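February 4, 2020

I came home late last night and I did not write, so I write now, with the second coffee. The flight to Akis was canceled again. It is the second time in this winter, and I start to think I should not plan any trip with a connection through Vendon.

In the morning everything looked normal. I checked in by phone, I had only the small suitcase, and the line at security was short. At the gate they told us first a delay of one hour. Then the screen changed to two hours, and after this the screen showed nothing, only the flight number and an empty place where the time should be. The woman at the desk was polite but she knew the same as we knew. I felt sorry for her. People were speaking to her as if she had hidden the airplane herself.

I sat beside a man called Zeeshan Kiani, who was traveling to Cabrera for his cousin's wedding. He explained to me how to ask for the money back, because he has done it before. One must not accept the voucher on the first day, he said. The voucher is for one year only and you cannot give it to another person. I wrote this down on the back of my boarding pass. He also shared his almonds with me, and I had nothing to offer him except chewing gum.

After seven hours they canceled it. We had to go out again through passport control, as if we were arriving from somewhere, and an officer asked me where I was coming from. I said, from gate 2. He did not smile.

The hotel they gave us was in Brikik, so I refused it and took the last bus home. The bus was nearly full and I was standing until the bridge.

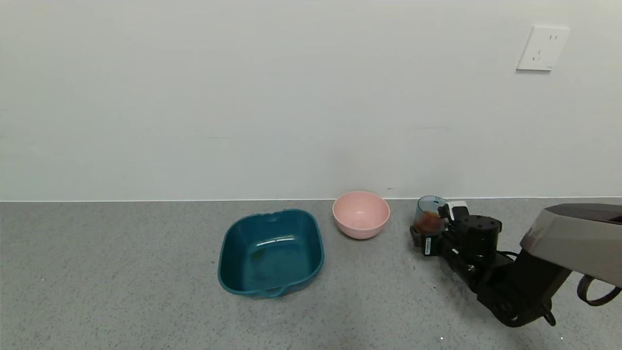 My sister says I should go by train, even if it takes the whole night. Maybe she is right. In January the train was cheaper also, but now I looked and the price is higher than I expected, and the sleeping places are finished until the end of next week. I can sit, of course. I am not so old.

I called the airline this morning and I waited a long time with the music. They offered me a new flight or the voucher. I said no to the voucher, very calmly, and I asked for the form. They will send it by email. It has not come yet. The suitcase is still standing by the door and I did not decide if I should unpack it.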